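# How to build a harvest cart for the Clemedero procession

Entries for the October procession close sooner than you think, and every year somebody turns up at the Prarkport gate with a trailer, a bag of corn husks and a hopeful look. Read this first.

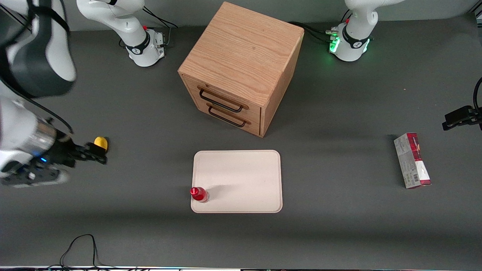 The cart has to be ready to roll by 4 p.m. on the eve of the feast, so work backward from there and subtract a night's sleep you won't get.

## Pick a cart that fits the street

The lane below Trirden chapel is the narrowest part of the route, and it has been eating carts for generations. The limit is 490 cm long, decorations included. Yes, the wheat sheaf sticking out of the back is a decoration. Measure after you've finished, then measure again once your uncle has "just added a little something."

You'll want:

- a flat farm trailer with a drawbar in good shape
- side rails, removable
- wheel chocks, two pairs
- 27 yards of burlap for the skirt (buy it early, the store in Prarkport sells out)
- wire, twine, a staple gun and more staples than seems decent

## Dress the sides

1. Take the rails off and lay them flat on the ground. Decorating them upright is possible, in the way that shaving on a bus is possible.
2. Staple the burlap along the bottom edge of the trailer bed. Leave a hand's width between the hem and the road.
3. Tie on greenery from the bottom up, overlapping each bunch so the stems are hidden. Laurel holds up well. Fern looks gorgeous until noon.
4. Put the rails back on and pull hard on everything. Whatever comes off in your hand was going to come off in front of the mayor.

Fruit goes on last, the same afternoon. Wire it, don't glue it. Pumpkins and squash belong low and over the axle. Grapes can hang wherever you like, provided you accept that children will have eaten the lower ones by the first corner.

## Sort out the load

Keep the weight a little forward of the axle. If the back is heavy, the drawbar lifts, and whoever is leading the animals gets a surprise on the hill. Riders sit. One person may stand at the front and wave, and the family should settle who that is *before* the day. We lost a good half hour to this once, and two cousins still take separate cars to weddings.

Leave a clear space in the middle for the offering baskets. They come off at the chapel steps in the order they went on, reversed, so load yours with that in mind.

## Costumes, briefly

Wear the full thing or don't ride. Jintana Prasertsri at the Tanasarn sewing room lends vests, skirts and hats, and wants them back without wine on them. Shoes are your own problem. Sneakers will be noticed, and mentioned at Christmas.

## On the day

Line up behind the old mill. Your number goes on the left rail, facing the sidewalk. Leave 20 feet between you and the cart in front, more on the hill, and chock the wheels every time the procession stops, including the stops that look short. When the band starts the second hymn, get moving. If you have oxen, tell them a bit earlier.

Carts must be out of the square by 9 p.m. Bring a broom.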